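Stutcombe Craft Tables - Frequently Asked Questions

Do I need to book a table ahead of time?
We'd love it if you did, especially in December, when half of Stutcombe seems to be making presents (and what a nice time of year it is to come in!). If you just turn up we'll do our best to squeeze you in.

What are the tabletops like?
They're pale grey-white, every one of them. We tried darker ones in our old place on Liyanage Street and people kept losing their pins and beads, so when we moved to Firnbridge House we went light and have been happy ever since.

Can I use paint or glue?
Yes, please do! Ask at the desk for a cover sheet first and tape it down at the corners. Acrylic paint comes off nicely with warm soapy water if you catch it early. Super glue is the one thing we ask you to leave at home.

How do I clean up when I'm done?
A damp cloth and a drop of dish soap will do it. Please don't use scouring pads - they leave a dull patch that never quite goes away, and we've polished enough of those to last us a lifetime.

Can I cut directly on the table?
We'd rather you didn't. Cutting mats are free to borrow, and you can keep one for your whole visit.

How long is a session, and what does it cost?
Sessions run 2 hours. Members of the Skinanik Club pay nothing extra, and everyone else can pay at the desk when they arrive. If you need a bit longer to let something dry, just tell us and we'll see who's coming in next.

Can I leave a project overnight?
Small ones, yes, on the drying shelf with your name on a slip of paper. We keep things for a week, sometimes longer if we know you're on your way back.
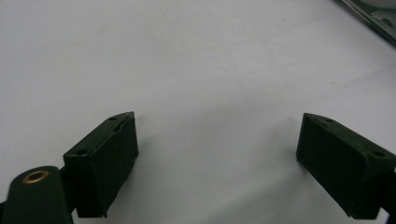
Pale grey-white tabletop, Firnbridge House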